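Search this site Enter keywords Go

Teaching by Hand

At the Plodis workshop, the working day begins with a table, a tray and a small object to be moved. The task is simple for any adult. For a robot that has never attempted it, the movement must first be shown, many times over and with some care.

The Vitis program, which Plodis operates with the equipment maker Bravau, collects such showings from trained staff. An operator performs a task at an ordinary desk while a fixed camera records the hands and the objects. Other sessions are conducted by remote control, with the operator guiding an arm from a separate station. The program has gathered 2414 recordings to date, contributed by 12 operators.

Orla Dolan, who directs the sessions, asks new staff to work more slowly than they would at home. "A person reaches for a thing without thinking about the reach," she said. "We ask our operators to think about it, and then to do it the same way again."

A gloved hand, a roll of tape and a shallow maroon tray are sufficient material for a morning's instruction.
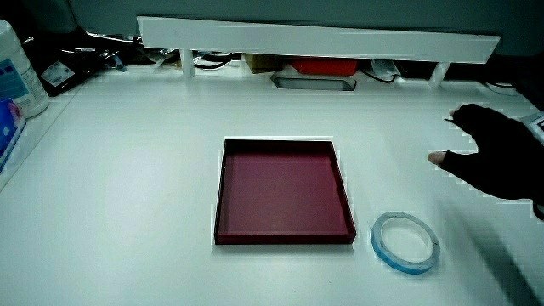

The Value of Repetition

Each task is scheduled in blocks of 48 attempts. Objects are returned to a new position between attempts, so that the robot does not learn a single path across the table. Attempts in which the operator hesitates are marked and reviewed separately.

Enda Fahy, an engineer with the program, considers the hesitations useful. In his view, a recording that includes a correction can teach a machine how to recover from a poor approach. The program retains these recordings under their own heading.

Remote sessions remain the slower of the two methods. Operators complete 42 hours of practice before their work is accepted, and most report that judging depth through a screen is the last skill to arrive.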